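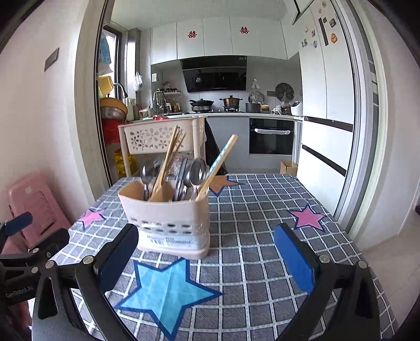 I have been putting off the cutlery for months. We've got a proper drawer for it, or we did have, until the runner went in May and the whole front came away in my hand. Since then everything has lived in a biscuit tin, a jug and (I'm sorry, Mum) an old flowerpot. Then my friend Renata came for soup, spent ages hunting for a spoon, and went very quiet in the way she does. So that was that.

I'd had my eye on one of those upright plastic holders with the holes in, the sort you see in every student kitchen. Grethe Bach swears by hers and has had it 19 years, moved it through three flats and dropped it down a stairwell. Mine is nothing fancy, it just sits on the table and things go in it, and I still haven't peeled the barcode label off the front because I know I'll only get half of it and then have to look at the sticky bit for ever.

Sorting came first, on the table with the starry cloth, because it's the only flat surface I own that isn't covered in post. I do love that cloth! It makes even a pile of chopsticks look a bit festive.
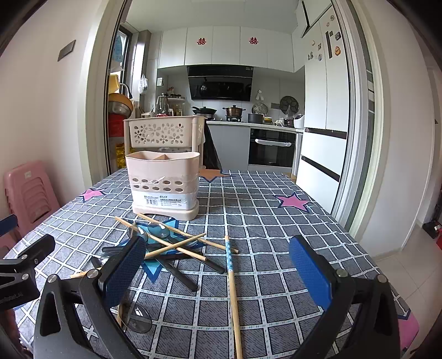
Chopsticks every which way, and the holder waiting behind them.

Chopsticks are my weakness. I buy them whenever I see nice ones and then lose one of each, so matching them up is like doing socks. The plain wooden ones I don't worry about, any two will do. The blue patterned ones I'm fussier over. My neighbour Poul thinks I should just use forks like a normal person, but he also eats noodles out of the saucepan, so I'm not taking advice from him.

My system, if you can call it that: chopsticks in first, leaning to the sides, then spoons with the bowls up so you can see which size you're grabbing, and knives handle up, please, I've learnt that one the hard way. Anything wooden goes wherever there's a gap.

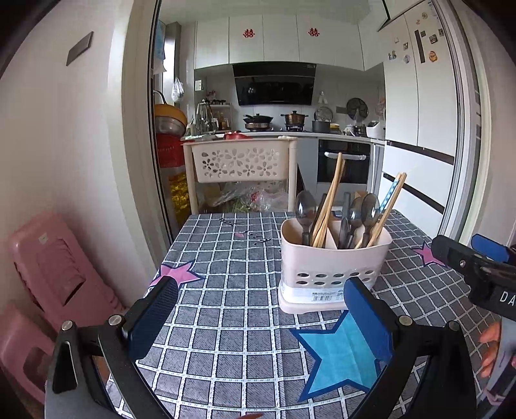

Spoons up, chopsticks out to the sides, kitchen through the door.

I like having it out here, close to where we eat, and the kitchen's only through the doorway if I've forgotten something. The rolling cart with the flower cut-outs is next on my list. It's where the greens go, and plenty else besides, and it could do with a good wipe down and a rethink. I might move the pans off to a shelf if I can talk Poul into lending me his drill again.

The flowerpot has gone back outside, by the way. Renata is coming for soup again soon and I've told her she can find her own spoon.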